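Two cameras, one forehead

I promised in December that I would write up the head camera comparison, and then the holidays came and my sister's family came and the soldering iron went missing for a while (it was in the kitchen drawer with the rolling pins, don't ask me). So it is 19 January 2020, I have a pot of tea next to me, and I'm finally going to do it.

For anyone new around these parts, I've been building a two-armed robot in the back room for longer than I like to admit. It has a pair of secondhand arms, a wobbly torso, and until this winter it had no head at all. The plan is for it to learn household chores by watching a person do them from the person's own point of view, so before I bolt a camera onto the robot I want to know which one sees the hands properly. That means wearing the cameras myself. My good friend Lalit Bhatia very sweetly lent me his Zivance, and I already had the little Flellach that I bought with birthday money, so we had ourselves a contest!

The Zivance is the heavier of the two and it has the wider view. You notice the weight after the first chore. By the third I had a crease across my forehead that was still there at dinner, and Lalit was no help at all because he has a larger head than I do and says it sits beautifully on him. The Flellach is light enough that I forgot I had it on and walked out to get the mail in it. But the view is narrow, and with a narrow view you spend the whole time tucking your chin down like a pigeon so your hands stay in the picture, and then your neck pays for it.

I tried both of them on the same handful of jobs: folding towels, loading the dish rack, sorting a jar of screws, and cleaning furniture. I'd expected the screws to be the hard one, what with everything being so small. The screws were fine on both cameras! Cleaning was the one that sorted them out, and I've been thinking about why ever since.

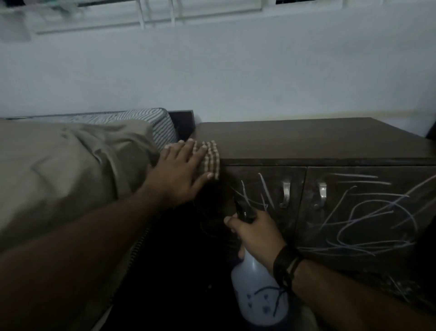 When you fold a towel, your two hands stay more or less together. When you clean, they wander off in different directions. One is up high with the cloth and the other is down low hanging on to the bottle, and you aren't really looking at either one, you're looking at the mark you want to get rid of. With the Flellach I kept losing the lower hand altogether. I'd go back through the recording and there would be a lovely clear view of the cloth and no bottle to speak of, and a robot trying to learn from that would have no idea where the spray was supposed to come from. The Zivance kept both hands in view far more of the time, and I got plenty of forearm too, which helps when you're trying to work out how an elbow ought to be bent.

Dark furniture was a trial for both of them, I should say. The automatic exposure looks at all that dark wood and brightens everything up, then you tilt your head toward a window or a pale wall and it all swings back the other way. The Flellach takes its time about it. The Zivance lets you lock the exposure, only the setting is buried under a menu called Scene Helper, and I found it by pressing the wrong button while looking for the battery level.

Then there is the gripper side of things, which I'll only touch on or we'll be here until supper. I have two to choose from for the right arm. One is the plain parallel gripper that came with it, just two flat fingers that open and close. The other is the Nishad, which has three bendy fingers and cost me 300 dollars, and which I have been defending to my family ever since. The parallel one can hold a spray bottle by the neck perfectly well, but it can't squeeze a trigger while it's holding on, and once you've watched your own index finger do that job over and over you start to appreciate it. The Nishad got the trigger to move on 2 tries out of 5. I was so pleased I called Shakuntala Uniyal at work. She was in a meeting.

Neither gripper is any good with a cloth yet. A person spreads their fingers flat and pushes, and the cloth comes along because it hasn't got much choice. My parallel gripper pinches it by one corner and drags it around like a sad flag. Cheuk-hei Tai has suggested a foam pad on the back of the fingers, so the robot could press with its knuckles, and I've ordered some foam in two thicknesses.

So the Zivance wins for the head, and I've told Lalit he isn't getting it back until I've saved up for my own. I'm adding a counterweight behind the strap, maybe a little bag of fishing weights if Neelam Jaiswal can spare me a few from her tackle box. The Flellach is going on the robot's wrist, where a narrow view might suit it nicely. I'll need a new bracket for that, and the printer has been making a clicking sound, so give me a couple of weeks.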